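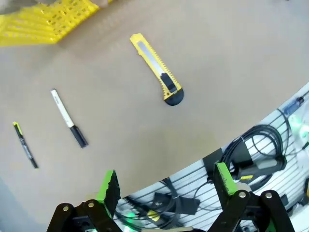 One buyer wrote that his gripper let go of a knife twice in one shift, both times right after a cable brushed the wrist, and asked if a new set of pads would fix it. Pads alone will not. The fault he describes is in the finger link, and the kit on this page covers it.

Wavholm Finger Link Service Kit
Part no. 1412
Fits: Hiltari two-finger grippers with black plate linkage and green fingertips

Safety notice
On some grippers the upper pivot screws back out under repeated side load. The fingers still open and close, but grip force drops on one side and thin items such as pens and utility knives can slip or swing. Stop using the gripper on bladed tools until the kit is fitted. Retract and lock all blades before any test pick.

Signs of the fault
- One finger closes later than the other
- Play at the fingertip when the gripper is powered off
- Slips on narrow parts but holds wide ones

What you get
- Replacement pivot screws with thread lock applied
- 2 fingertip pads, textured
- Hex key
- Printed instructions

Fitting
Power off and disconnect the gripper first - the fingers can move when a screw is released. Change one finger at a time. Old screws should not be reused. Run 96 empty cycles, then check for play again before picking anything.

Kits from the first Collow batch had the wrong hex key. If yours does not fit, Bianchini will send the right one free until the end of August.

Ships in 11 working days. Pads can be returned unopened only.

Last updated: July 21, 2019

This site uses cookies to remember your basket. By continuing to browse you agree to their use.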